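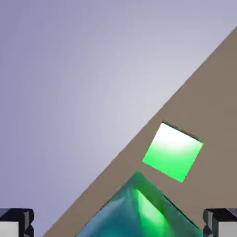
Shop > Garden > Compost & Soil > Wudetti Worm Farm

Wudetti Worm Farm, two-tray

We've kept worms out the back of the shop for years and this is the farm we keep coming back to. The Wudetti holds 60 litres, it's easy to lift apart, and the worms seem to love it (ours certainly do!). If you've tried a smaller bin and found it dried out every summer, have a go with this one – the walls are double-skinned and the lid sits down snugly, so the bedding stays damp through a run of hot days.

You get the base with its tap, 2 working trays, the lid, a coir block and a hessian blanket. Worms are sold separately and we only send them out in the cooler months, so September is a lovely time to start.

Setting up takes an afternoon at most. Soak the coir, spread it in the bottom tray, tip in the worms and lay the blanket over them. Leave them for 3 days before the first feed. After that it's vegie peelings, tea leaves, crushed eggshell and torn-up cardboard, a little at a time. Go easy on citrus and onion.

The liquid from the tap should be watered down until it's the colour of weak tea. Hayley Tunstall in our Likum shop pours hers on the silverbeet and has leaves the size of dinner plates – come in and ask her about it, she'll happily talk worms until closing.

Colour: dark green or charcoal
Legs: screw-in, included
Spare trays: fit all Wudetti farms, old and new
Keep it: in full shade, off bare concrete if you can

Spare taps are in stock again too. The new ones have a wider mouth and don't clog with castings nearly as often.

3,373 shares | 2 comments

© Tekleab Garden Supplies | Contact us | Back to top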